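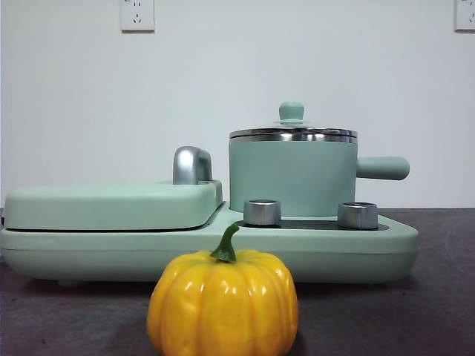 Pirkero, March

Spent most of the day on the perception side. The segmenter keeps merging the pumpkin with the breakfast maker when the pumpkin sits right in front of the base. The colors are nothing alike, yellow against mint green, so I had blamed the depth channel. Noura looked at the logs before lunch and said to check the mask cleanup step first. She was right. The hole filling was set to 54 pixels, left over from the big bins at Turkar. I dropped it to 8 and the two objects came apart.

Then the metal parts. The lid handle and the two knobs are shiny, and the point cloud has gaps at all three. The planner treats a gap as free space, so it would happily route the wrist through the handle. I changed it to mark unknown cells as occupied within the appliance's bounding box. Planning is slower now. I can live with that until Joelle finishes the new collision checker.

Replayed 38 stored views of the countertop through the fixed version. Two still fail, both with the stem. It bends up over the edge of the base and the green goes to the wrong object. I wrote that up for Abla and left it alone.

Still to do: the pot handle sticks out past the base, and the box fit clips the end of it. Lizelle wants a proper mesh. I would sooner pad the box and see.

Disk was full again at 4:30. Deleted 2,630 old debug masks and moved the rest to Oshima. Went home after the build passed.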